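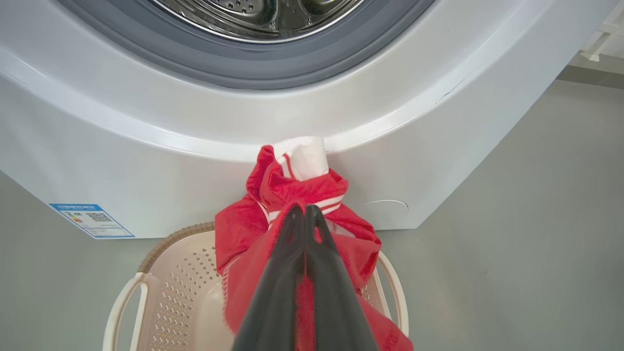
CANADBY, June 2025

14 comments | 48 shares

Renters at the Chaudhry apartments on the east side of town will get their laundry room back next month, and it will cost them more to use it. The new price is $2 a wash, up from $1.25, and the dryers go up too. Management put the notice under doors Tuesday night.

The laundry room in Building C has been shut since March, when a drain line backed up and put water across the floor and into the storage cages next door. Tenants in all 71 units have been hauling clothes to the coin laundry on Viretti Avenue ever since. That's a 20 minute walk each way for people without a car, and the bus doesn't run down there on Sundays.

"I've got two kids in T-ball," said Noemi Schumacher, second floor, Building A. "You do the math on socks."

Schumacher started a petition in April. It asked for a rent credit for the months without laundry, plus a posted date for the reopening. She got signatures from 48 units. The property manager, Wilfredo Baluyot, said he has read it and passed it on to the owners. No answer on the credit yet.

Baluyot said the delay came down to the pipe. The plumber's first visit cleared the clog but a camera check found a crack farther along, under the parking lot. That meant a permit, then a dig, then a wait for the asphalt crew. "I know it was long. It was long for me too, I get the phone calls," he said.

The higher price covers part of the repair and a switch to front loaders, he said. The old top loaders were from 2006 and were hauled off in May. Payment will be by phone app or a reloadable card sold in the office. No more quarters.

That last part isn't going over well with everyone. Roscoe Castellanos has lived in Building B for nineteen years and keeps a coffee can of quarters on the fridge. He doesn't own a smartphone and doesn't want one. His daughter Paloma Castellanos, who does his wash on weekends, said the office is closed Saturday and Sunday so the card can't be topped up when most people do laundry.

"So he runs out on a Saturday, then what," she said.

Baluyot said he's looking at putting a card machine in the lobby. He didnt give a date for that.

The price itself is about in line with the rest of town. The Viretti Avenue place charges $2.75 for a regular load and $4.50 for the big machines. Two other complexes called for this story, both charge $2. A third is still at $1.50 but has only a pair of washers for the whole property, and there's a sign-up sheet.

Can they raise it mid lease? Probably yes. Imani Sorensen of the county tenant help line said laundry prices mostly aren't written into leases here, so owners can change them with notice. A room that's listed in the lease as an amenity is another matter. If it's in there and it's closed for months, a tenant may have an argument for money back. Sorensen said to read the lease first, then put the request in writing and keep a copy. Don't just hold back rent, she said. People do it every year and end up with a late notice.

Her office took 321 calls last year on repairs and shut-down services. Heat was first. Laundry was way down the list but it's been climbing, she said.

A couple of other changes in the notice. Hours will be 7 a.m. to 10 p.m., down from round the clock. Residents in Building C had complained about late-night dryers under their bedrooms. The folding table goes back in, the vending machine doesn't. And the bulletin board moves to the mail room. Anything left in a washer more than an hour can be moved to the table by the next person in line, same as before.

The storage cages that got wet are a separate issue. Over a dozen tenants have filed claims with the owners' insurance for boxes, a crib, winter coats, one set of golf clubs. Baluyot said the adjuster has been out twice and that letters should go out "soon." Schumacher said hers was denied already, she is appealing.

Tenants can ask questions at a meeting in the Building A lobby, 6:30 p.m. Wednesday. Management says bring your lease if you have it. The tenant help line will have someone there to, with forms in English and Spanish.

14 comments | 48 shares | Share this story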